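Start Projekte Downloads Notizen Kontakt

Diese Seite verwendet Cookies. Wenn du weiterliest, bist du damit einverstanden. OK

Plakside – Haushaltswörter aus alten Ratgebern
LIESMICH, Stand 11. Juli 2013

Drucken | Per E-Mail senden

Worum es geht

Ich sammle seit Jahren alte Haushaltsbücher (Flohmarkt, Dachboden, was man halt so angeschleppt bekommt), und irgendwann hatte ich so viele Zettel mit schönen Wörtern, dass eine Tabelle hermusste. Plakside ist diese Tabelle: 306 Einträge rund ums Wischen, Waschen und Wegwerfen, das älteste Buch von 1791, die jüngsten Hefte aus den Fünfzigern. Allein fürs Abreiben von Möbeln gibt es so viele Verben, ich war hin und weg!

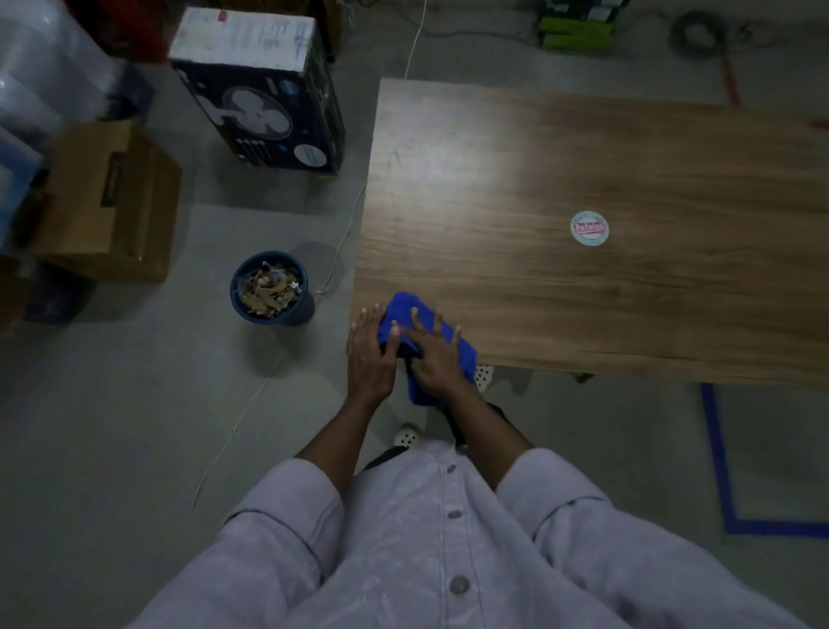
Mein Liebling ist übrigens »feudeln«, das ich von zu Hause kannte und das im Süden offenbar kein Mensch sagt. Solche Gegendwörter haben in der Spalte region einen Eintrag, soweit das Buch etwas hergibt. Wenn nicht, bleibt das Feld leer, geraten habe ich nirgends.

Was drinsteht

wort – Schreibweise wie im Buch, auch wenn sie uns heute wehtut
heute – meine Übertragung, manchmal mit Fragezeichen
quelle – Kürzel, Auflösung in quellen.txt
jahr – Druckjahr, nicht das der Erstausgabe
beleg – der ganze Satz, damit man sieht, wie das Wort gebraucht wurde

Die Datei ist UTF-8 mit Tabulator als Trenner. In Version 2 war das lange s noch drin, das habe ich für Version 3 überall in ein normales s umgewandelt. Wer die alte Fassung braucht, schreibt mir.

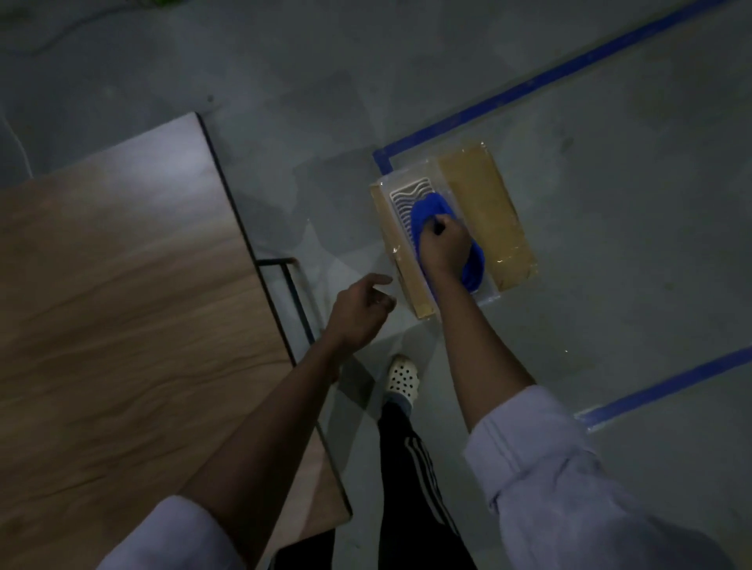
Was nicht stimmt oder fehlt

Fraktur und meine Augen, das ist so eine Sache. Bei f und s sind bestimmt noch Lesefehler drin, vor allem im Band aus der Druckerei Tomić, der einen Wasserschaden hat. Das Kapitel »Vom Kehricht« ist auch dünn geraten, dabei wäre »Müll« ein Thema für sich: Unrat, Auskehr, Gemüll, jedes Buch zieht die Grenze woanders.

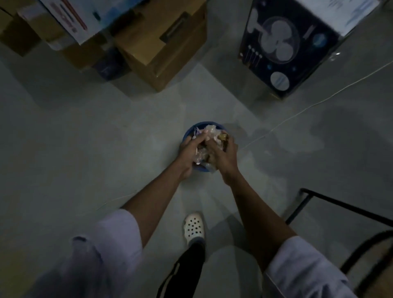

Im Oktober will ich mir die Hefte aus Plilon vornehmen, da liegt noch ein ganzer Karton. Ob die Rezepte für Möbelpolitur mit reinkommen, weiß ich noch nicht, bitte rührt davon bloß nichts an, da ist teilweise Bleiweiß drin!

Benutzung

Nehmt es, bastelt damit, nennt Plakside als Quelle. Zum Sortieren benutze ich mein kleines Skript kenine, es liegt im selben Ordner. Korrekturen am liebsten als Zeile mit Kürzel und Seitenzahl.

Drucken | Per E-Mail senden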